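The Quiet Return of the Paper Bag

In the town of Oststead, the paper carrier bag with twisted handles has become so common that few residents give it a second glance. It holds bread in the morning and library books in the afternoon. Folded, it waits beside the refrigerator or between the washing machine and the wall until it is needed again. Interest in this plain object has nevertheless grown among retailers, packers and households, many of whom are learning how much depends on its construction and on the way it is handled.

The basic form has changed little in the last generation. A sheet of kraft paper is formed into a tube, creased along the sides and folded at one end to make a flat base. The handles are made separately from narrow strips of paper, twisted tightly into a cord and glued beneath a reinforcing patch at the mouth of the bag. Kraft takes its name from the German word for strength, and the long fibers left by the pulping process account for much of the material's resistance to tearing. Brown kraft is left unbleached.

Drako, the packaging merchant that supplies most of the independent shops in Oststead, carries 72 styles of bag. The twisted handle remains the steady seller. Flat handles cost less and stack more neatly, but customers who walk home with their purchases tend to prefer the cord, which sits more comfortably across the fingers. Grocers generally order the wide-based styles, and clothing shops favor a narrower bag that stands well on a counter.

A bag is only as reliable as the joint between handle and wall. Failures at this point are rarely sudden. The patch begins to lift at one corner, often after the bag has been carried by a single handle or swung heavily against the leg. Damp weakens the glue and the paper together – a bag set down on a wet sidewalk should be emptied soon afterward and allowed to dry before it is used again. Shops that train their counter staff in packing place the heaviest goods squarely on the base, build upward with boxes and jars, and finish with anything that bruises. Both handles are then brought together and offered to the customer as a pair.

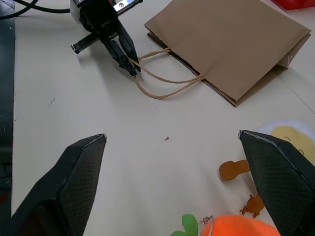 A brown kraft bag on its side, held by its twisted paper handles.

The handles deserve similar attention at home. A bag lifted by both cords carries its load evenly, and the mouth stays nearly closed. When a bag is to be laid down, it should be emptied first, then lowered onto one of its broad faces with the handles lying straight. Cords that are bent sharply to one side will keep that bend, and a stack of such bags soon leans.

Folding follows the creases made at the factory. The side gussets are pressed inward, the base is turned up against the front panel, and the whole is smoothed with the palm from the bottom toward the mouth. The handles may be left standing above the fold or tucked inside. Households with a drawer to spare often tuck them. Those who store bags upright on a shelf leave them out, so that a single bag can be drawn from the row without disturbing its neighbors.

The Ravn housewares store on the market square has made this small discipline part of its trade. Since March it has kept a return shelf near the entrance, where customers may leave clean bags for others to take. The shelf received 1,847 bags in its first season, against an initial goal of 2,000. Bags with torn patches or food stains are set aside for recycling, and the remainder are sorted by width. The store asks that receipts and tissue be removed beforehand. It has also placed a folding table beside the shelf – a modest addition that has noticeably improved the condition of what is left there.

Not every bag is suited to a second life as a carrier. Wotano, a workshop that offers evening classes in household crafts, uses worn bags as raw material. Opened along the glued seam and ironed on a low setting without steam, a large bag yields enough paper to cover a textbook or line a pair of shallow drawers. The detached handles are kept in a jar and used to tie parcels or label seedlings. The spring course runs for 5 evenings, and participants are asked to bring bags of their own.

Printed bags may be used in the same way, with the plain side turned outward. Heavily coated papers are best avoided, as they crack along the fold and do not take paste well. For drawer lining, the workshop recommends cutting the sheet slightly short on each side and leaving it unglued, so that it can be lifted out and replaced when it becomes soiled.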